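Teaching English for the Hotel Back Office
April 7, 2016

Roxana Inga taught general English for nine years before Wastness asked her to write a course for hotel housekeeping and laundry staff. The student book has 22 units and came out in February.

"The learners knew plenty of grammar," she says. "They couldn't take a phone message from the front desk."

She tested the early units with 41 learners and cut most of the long reading texts. Listening got the space.

"Short calls, bad line, somebody in a hurry. We recorded them that way on purpose."

Unit 6 covers laundry requests and garment care labels. She says it took the longest to write, mainly the word list.
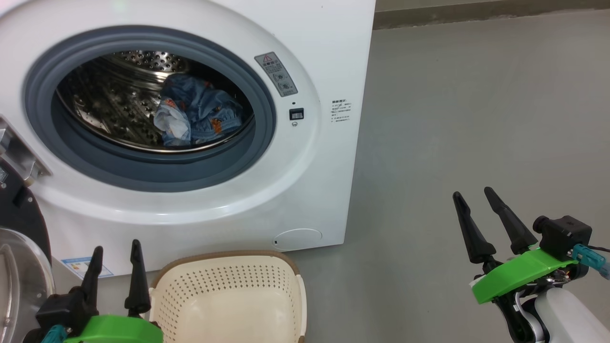
For teachers

The teacher's guide is sold separately. Inga suggests two class hours per unit, three with beginners.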